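The Kitchen in Skerkadau

I learned to walk through the house in Skerkadau before I learned the name of a single street in the town where I was living. That was my first winter at Lotis, when Sneha Yadav put me in front of two monitors and said, "You're going to teach it to be lost."

She meant it, too! Every other group was starting their robots off with a perfect map of the house, and Sneha thought that was spoiling them. Her method was to drop ours into a simulated home with no map at all, let it bump along for 45 seconds, and then ask it one question: where's the way back to where you began? If it got that right, it got a harder house. If it got it wrong, it got the same house again, from a different corner.

Skerkadau was the hard one. Madhu Tripathi had built it years before I came (he'd named it after a place in a story his grandmother told, and he would never tell us how the story ended). Stone walls, pale cabinets, a wood floor, and I knew that kitchen so well I dreamed in it.
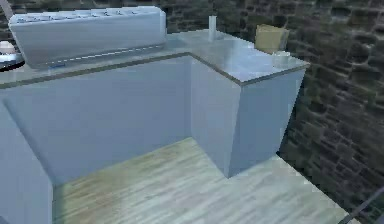 We ran it 395 times before the December review. I say "we," but the computer did the running and I did the sitting, with a blanket over my knees and a box of oranges my mother had sent from Hisar. The robot was bad at it. I mean really bad. It would set off fine, get as far as a stretch of wall, and decide that one piece of stone was as good as another. Then it would go back the way it came and do the whole thing over, like my uncle looking for his glasses.

Madhu said the walls were the trouble. The stones repeated if you looked long enough, and the robot had nothing else to do but look. He offered to make new ones. Sneha said no, real houses repeat too, leave it.

So I tried something small. I had been scoring each run by how close the robot ended up to its starting point, and I switched to scoring how early it admitted it didn't know. A run where it stopped and said "unsure" got partial credit. A run where it marched off proudly in the wrong direction got nothing. I changed maybe a page of code, late at night, and I didn't tell anybody, and I went to bed.

By the morning of 16th December it had done 2,000 more runs and I had ten messages from Madhu, all of them just the word "look."

I looked. It would come to the stone and stop. Then it would turn, slowly, until it had something in view that wasn't stone, and wait there a moment before it moved again. In run after run it picked the same spot, over where the two floors meet.
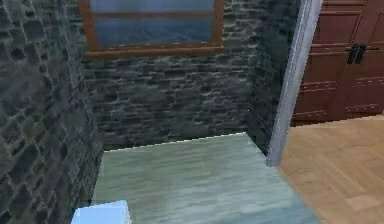 The far corner in Skerkadau, with the window, the pillar and the doors beyond.

Sneha watched four of them without sitting down. She still had her coat on. "How often does it get back?" she asked, and I told her nine times out of ten, and she made me run the whole batch again with a different seed before she'd believe me. It came out the same. Old Rastogi from the review board wanted to know why a machine should be paid for saying it was lost, and Sneha said, "Would you follow one that never did?"

I went home for the holidays after that. My train got in after dark, and they'd changed the front of the station in Hisar, new signs and a new gate, and I walked out of it with my bag and couldn't tell which way was ours. I stood there a while. Then I found the water tower, and I turned until I had it on my left, and I started walking.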